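The last job in the building

Armelle Arnaud has a drawer full of screws. She pulls it out before I have taken my coat off and sets it on the bench between us, the way someone else might offer cookies.

"Which of these are the same?" she asks.

I push a few around. They all look the same to me. I tell her so.

"Three kinds," she says. "And one that somebody cross-threaded in a case years ago and it came out shaped like a corkscrew. You could tell them apart in an hour. That's what I am up against."

Arnaud runs the automation bench at Clumosdale, a refurbishing shop that takes in retired office computers, strips out what can be used again and sends the remainder off as sorted scrap. She was a repair technician there first, then the person who fixed the label printer, then, by a promotion she describes as "more of a leak," the person in charge of finding out which parts of the work a machine could take over. The project is called Rewi. She did not choose the name and declines to say what it stands for, on the grounds that it stands for nothing and was picked because the folder needed one.

I came in on a Saturday in May, when the conveyor is off and you can hear people talk. I had one question, the one everybody has. Can the robots do the chores yet?

"Which chores?" she says.

All right. The ones here.

"Then no. Some of it. A bit of the middle." She thinks. "People want the beginning and the end. The beginning is when a pallet shows up wrapped in a mile of plastic and the machines are stacked by someone who was angry. The end is when you sweep the floor. We can do a bit of the middle."

The middle, at Clumosdale, is the inside of a desktop tower. The side panel comes off, the case lies flat, and the parts that clip in are unclipped. The drive bracket is the one Arnaud talks about most. It is a piece of plastic that holds a drive and lets go of it if you press in the right place, and it was designed, she points out, for a person with thumbs.

"Somebody did a nice job on that design," she says. "Made it a friendly color so you know it's the part you're supposed to touch. Very thoughtful. The robot doesn't feel invited."

She has nothing against the robot. She talks about it with the patience people keep for a relative who is doing well in a course. It can find the bracket. It can close its jaws on the bracket. What comes after that depends on the cables.

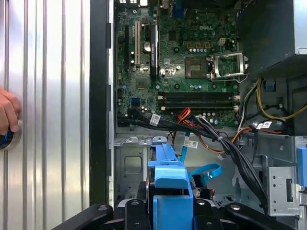
Blue bracket in the gripper, cables everywhere else. The board is one of the many Dells that come through.

"Look at all that," Arnaud says, when we get to the cables. "You and I see a bunch of wire and we just shove it over with the back of the hand. You don't even decide to do it. You're reaching for the thing and your knuckles take care of the rest. It took us most of a winter to get the arm to so much as lean on a cable on purpose."

And the board itself?

"Oh, the board is easy. The board holds still. It's screwed down, it's flat, everything on it was put there by a machine in the first place. I sometimes think the two of them would get along fine if we took the wires away."

Wires, it emerges over the next hour, are the villain of the whole enterprise. They hide the clips. They slide. They have barcode labels wrapped on them that are a perfect size for a gripper to catch and a terrible thing for it to pull. A rigid part is in one place until you move it. A cable is in a new place whenever you look at it, and it brought friends.

I ask for numbers. She has numbers, though she hands them over like someone lending out a good pair of scissors.

The Rewi bench has logged 1584 attempts at taking out a drive bracket. Of those, 960 ended with the bracket out of the case and nothing broken. I start to do the division and she stops me.

"Don't," she says. "Everyone does that and then they put a percentage in a headline. It's not one number. When the cables are tucked away, it's very good. When the case comes from an office where someone added a second drive on a Friday afternoon, it's hopeless. There isn't a machine in between that you could say is typical."

What happened in the ones that didn't work?

"Mostly nothing. That's what surprised the visitors. They come in hoping for sparks. Mostly it gets hold of the bracket, pulls, the bracket doesn't come, and it stops and waits, very polite, and one of us goes over and presses the clip."

So there is always one of you.

"There's always one of us."

This is the part of the conversation I had been waiting for, and I expected her to be defensive about it. She isn't. She gets a stool and sits down for it.

"People say, well, if you have to stand there then what did you automate? And it's a fair thing to say. My old boss says it every time he comes by, he's said it so often I could put it on a mug. But I stood next to a dishwasher my whole life too. I scrape the plates, I load it, I unload it, I clean the little filter that I don't like to think about. It does one thing in the middle. Would I give it back? I would not."

She has, in fact, an entire theory about the dishwasher, which is that it is the most successful household robot ever sold and that it got there by refusing to deal with anything outside its own box. You bring it the plates. You put them where it wants them. It has never once tried to find a plate.

"The robots they show you in the videos are trying to find the plate," she says. "They're trying to go into your kitchen, and find the plate, and the plate is under a newspaper. I wish them all the luck in the world. I have a box with a lid off it, always on the same spot on the same bench, under the same lamp, and I still have days where I want to lie down on the floor."

How fast is it, on the good days?

A person at Clumosdale who knows the work will do 32 towers in a shift, side panel to sorted bins, and will also answer the phone, find the tape and tell you where the good coffee is. The arm, doing only its piece of the job, and with the panel already off, can keep up with that person until the first bad cable. After that it is a matter of how quickly someone notices it has stopped.

"We put a beeper on it," Arnaud says. "Then we took the beeper off."

There was an earlier machine, from a supplier called Erska, that was supposed to do everything. It arrived in two crates with a man who stayed for a week. The idea was that it would turn screws, lift boards, pull memory and remove drives, all with a carousel of tools that it swapped with a noise Arnaud imitates for me twice. It was good at screws. It was so good at screws, she says, that it would carry on turning one long after the screw had come out.

"It's at Grellerberg now," she says. That's the sister site, two valleys over. "They use it for screws. They're very happy. They get the same model of case all day long, straight from one customer. You give it the same box all day and it's a genius."

I wonder aloud whether that is the answer, then: fix the boxes, and leave the robots alone.

"It would be lovely. Will you call the people who make the boxes?" She puts the screw drawer back in its slot and it jams halfway, and she pushes it in with her hip. "These things were put together years before they get to me. Whatever they decide today about where the clips go, I'll meet it when I'm close to retiring. So I have to work with what's on the pallet."

She does want things. She wants fingers that can tell when they are pulling on plastic and when they are pulling on wire, and she wants them to cost less than her car. She wants the arm to be able to give up sooner. At the moment it has a fixed amount of stubbornness, set by her, and she has changed it so many times that there is a strip of tape on the cabinet with the old values crossed out. Too little and it quits on brackets that only needed a wiggle. Too much and she is ordering spare brackets.

"A person wiggles," she says. "You give somebody a stuck drawer, they wiggle it. They don't know how they know. I've tried to write down what I do when I wiggle and it came out as four pages and it was wrong."

And at home? Does she have anything that rolls around and picks up after her?

She had a robot vacuum. It ate the charging cable of her phone and then dragged the phone under the couch, where it rang.

"Wires," she says.

Before I go I ask the question again, since my editor will. The laundry, the dishes, the unpacking, the stripping down of old computers. Give me a year.

She looks over at the bench for a while.

"For the bracket? I'd say I can stop standing right next to it by next winter. I could stand over there." She points at a spot by the window, perhaps four steps away, where there is already a chair.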